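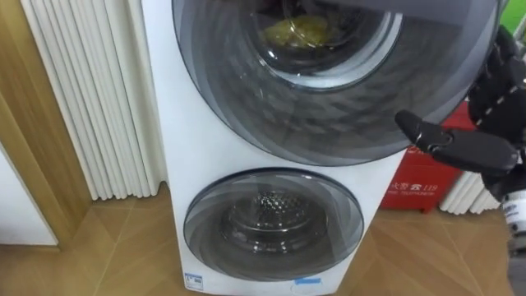

Laurier Dufour wrote in to say that the door costs his group more runs than the clothes do. The hand reaches the rim, the finger lands in the right place, and then the arm pulls in a straight line while the door wants to travel in a curve. He asks whether we teach the curve or let the wrist go slack and follow.

We do both, in that order. The tips on this page come from the laundry task at the Skorkordale student robotics club, which we run as practice for the McKinnon household round. They assume you already have an arm that moves when told to and a front loader you are allowed to leave fingerprints on. Last revised Mar 8, 2020.

Print this page E-mail this page

Opening and closing the door

Find the hinge side before writing any motion. Mark the hinge line in your model and measure from it to the point on the rim where the finger will press. The distance is the radius of your curve. Measure to the contact point, as measuring to the outer edge of the door will have the finger sliding off partway.

Press near the lower part of the rim on the side away from the hinge. A finger placed close to the hinge needs far more force for the same swing.

Lower the wrist stiffness once contact is made. Keep the shoulder and elbow at their normal setting. If everything is soft the arm sags, and the next reach starts from the wrong height.

Swing the door as wide as it will go without forcing it. A door left half open drifts back into the path of the sleeve, and the planner will not know it has moved unless you look again.

Wipe the glass before a session. Smears and reflections both confuse the depth reading. Where the glass gives no depth at all, take the position from the rim and fill in the rest from the model.

To close, push with the flat of the fingers near the centre of the free edge until the latch catches. Log the motor current. A latched door shows a short spike and then a steady load; a door resting on a trapped cuff shows a slow climb. Stop on the slow climb.

Picking up the garment

Use one garment per run until the routine is reliable. We use a garment in a strong colour with a darker trim. White shirts in front of a white machine are a poor choice for beginners.

Drop the garment from the same height each time, but let it land however it lands. Students who arrange the pile by hand are training the arm on their own tidiness.

Grasp the highest fold near the middle of the heap. A grasp at the edge leaves a long tail, and the tail is what catches on the gasket.

Lift, pause for 2 seconds, and look again. The shape in the hand is the one you have to load, and it is seldom the shape you picked up. If the tail hangs lower than the hand is long, put the garment down and try again. Re-grasping costs less time than clearing a jam.

Keep the load under 500 grams for the first term. The Nerka wrist will hold more, but its position error grows with the arm stretched out, and loading is done with the arm stretched out.

Getting it into the drum

Approach from the front of the opening, level with its centre. Coming in from the side looks shorter on the planner and brushes the control buttons on the way past. If your machine has a child lock, set it before the session starts.

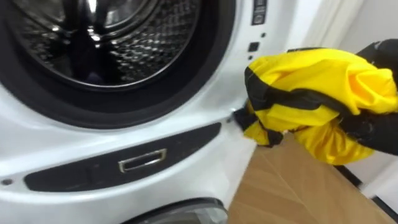 Carry the bundle a little above the bottom lip of the gasket. Rubber grips cloth well, and a loose strap dragged over the lip will stay there while the hand goes on without it.

Push past the lip before opening the hand. Beginners tend to release at the plane of the door, where half the cloth is inside and the other half is outside and heavier. Set the release point one hand length inside the drum and adjust from there.

Open the fingers slowly, back off along the line you came in on, then turn. Turning first hooks the fingertips in whatever has not let go. If your fingers have exposed joint pins, tape over them or fit a thin glove. Pins snag knits.

Check the floor after each attempt as well as the drum. An empty hand is not proof of a loaded machine, and a script that only checks the hand will report a success it did not have.

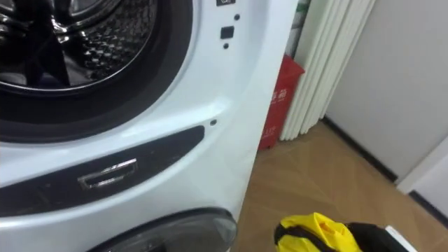
Set the recovery routine to search the area below the opening first, then work outwards. Keep the floor search as a separate program so it can be run by itself. The Dolton team had theirs buried inside the loading routine and could not test it without faking a drop.

Do not let anyone step in and pick up the garment while the arm is powered. Hit the stop, wait for the brakes, then reach. The same goes for nudging the door.

Keeping records

Write down the failure before the fix. A line such as "tail on lip, release early" is enough. "Didn't work" is no use by September.

Run 6 attempts at one setting before changing anything. Change one value at a time, and note the old value next to the new one.

Save the wrist force log with the video. Each is hard to read without the other, particularly for door work.

Allow 2 people per session: one at the stop button, one at the keyboard. The person at the stop button does not take notes.

Back to the question about the slack wrist. Following works well on a door with a light hinge. On a stiff hinge the finger tends to walk along the rim, so give it the curve as a starting path and let the wrist correct the last bit. If it still walks, put a strip of rubber on the fingertip and replace it when it goes shiny.

Search tips Enter keyword Go

Contact the club | Copyright Skorkordale Student Robotics | Back to top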